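検索キーワードを入力 すべてのカテゴリ 検索

問い合わせ番号 386
件名:メラミン製およびプラスチック製食器の洗浄後に残る白色の曇りについて
区分:品質・洗浄関連
状態:対応完了
対象製品:Lamard 食器シリーズ(皿、カップ)
受付窓口:Dorby 業務用品サポート課

1.お問い合わせの内容
Irnholm 保育施設の給食ご担当部署より、業務用洗浄機の使用後、皿の内面に白色の曇りが生じるとのご連絡を受領いたしました。曇りは乾燥後に現れ、乾いた布で拭くと一時的に薄くなるものの、翌日の洗浄後には再び同程度まで戻るとのことです。ご使用中の食器は本年2月に納品されたもので、納品直後には同様の症状は認められなかったとの申告がございました。
製品の初期不良に該当するか否かの判定、および継続使用の可否について回答を求める内容です。

2.初回の回答
当課より、下記の事項についてご確認をお願いいたしました。
・洗浄機の機種、および洗剤とリンス剤の銘柄
・洗浄水の給水元(軟水装置の有無を含む)
・曇りの発生箇所が内面に限られるか、外面および高台にも及ぶか
・研磨剤入りの洗剤、金属たわし、塩素系漂白剤の使用履歴
併せて、原因が判明するまでの間、研磨を伴う清掃を行わないようご案内いたしました。研磨による表面の傷は修復できず、交換保証の対象外となります。

3.お客様からの返答
洗剤は従前より変更なし。リンス剤は Urbonaitė 社の標準品を使用。軟水装置は設置されているが、再生塩の補充記録が見当たらない。曇りは皿の内外両面およびカップの外側下部に見られる。金属たわしの使用はなく、漂白剤は規定どおり希釈したものを週に一度、浸漬により使用している。
また、同じ洗浄機で処理しているガラスのコップにも、薄い膜状の付着が認められるとの追記がございました。

4.一次所見
ガラス製品にも同様の付着が見られることから、食器表面の劣化よりも、給水中の硬度成分の析出を優先して調査すべきものと判断いたしました。樹脂表面の劣化であれば、ガラスには症状が及びません。
次の簡易試験の実施を依頼いたしました。
(1)曇りのある皿を1枚選び、食酢を水で2倍に希釈した液を内面の半分に塗布する。
(2)30分間静置する。液が乾く場合は途中で塗り足す。
(3)流水で十分にすすぎ、自然乾燥させる。布で拭き取らないこと。
(4)塗布した側としなかった側とを、明るい場所で比較する。
塩素系漂白剤と酸性の液体を同時に、または続けて使用することは厳禁です。試験に用いる皿は、漂白剤の浸漬を行っていない日に選定してください。

5.試験結果
塗布側の曇りは消失し、未塗布側には残存したとの報告を受領いたしました。水垢の付着であることが確認されましたので、製品不良には該当しないものと判定いたします。
続いて軟水装置の点検をお願いしたところ、再生塩の槽が空であり、運転カウンターの値は4000回を超えていたとのことです。前回の再生がいつ行われたかは不明です。

6.対処
(1)軟水装置に再生塩を補充し、手動再生を1回実施する。
(2)再生完了後、食器を入れない状態で洗浄機を1回運転する。
(3)既に曇りのある食器は、クエン酸系の除去剤を用いて浸漬洗浄する。濃度および時間は除去剤の表示に従う。
(4)リンス剤の投入量は変更しない。投入量を増やした場合、油膜に似た別種の曇りを生じることがあります。
(5)再生塩の残量を週に一度確認し、点検表に記入する。

7.経過確認
対処後の洗浄において、ガラスおよび樹脂製食器のいずれにも新たな付着は認められない旨のご連絡をいただきました。除去剤による浸漬後も曇りが残った皿が2枚あり、いずれも表面に細かな擦り傷が確認されたため、お客様のご判断により廃棄されています。当該2枚は保証の対象外といたしました。

8.参考:色調と曇りの見え方
同種のお問い合わせにおいて、特定の色の食器のみが劣化したとの申告をいただくことがございます。水垢は色の濃い食器で目立ちやすく、淡い色では同量が付着していても見落とされる傾向があります。点検の際は食器を傾け、光の反射が均一であるかをご確認ください。照明の直下では反射が強く、判別が難しくなる場合があります。

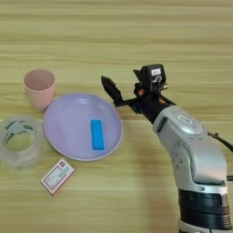 参考図 薄紫色の皿と淡いピンク色のカップ。皿の内面に光の反射が見られる。

表面に傷のない食器で反射にむらがある場合は、まず4項の簡易試験を行ってください。試験で改善しない場合に限り、現品を当課宛てにお送りいただきます。送付の際は乾燥させたうえで1枚ずつ包装し、問い合わせ番号を同封してください。洗剤の銘柄および給水条件の記載がない現品については、調査に着手できないことがあります。

9.終了処理
お客様の同意を得て、本件を対応完了といたします。再発時は新規の番号を取得せず、本票への追記によりご連絡ください。軟水装置本体の故障が疑われる場合は、当課では修理を承っておりませんので、装置の設置業者へご依頼願います。

最終更新:2023年9月12日
Dorby 業務用品サポート課

関連する問い合わせを検索 検索 条件をクリア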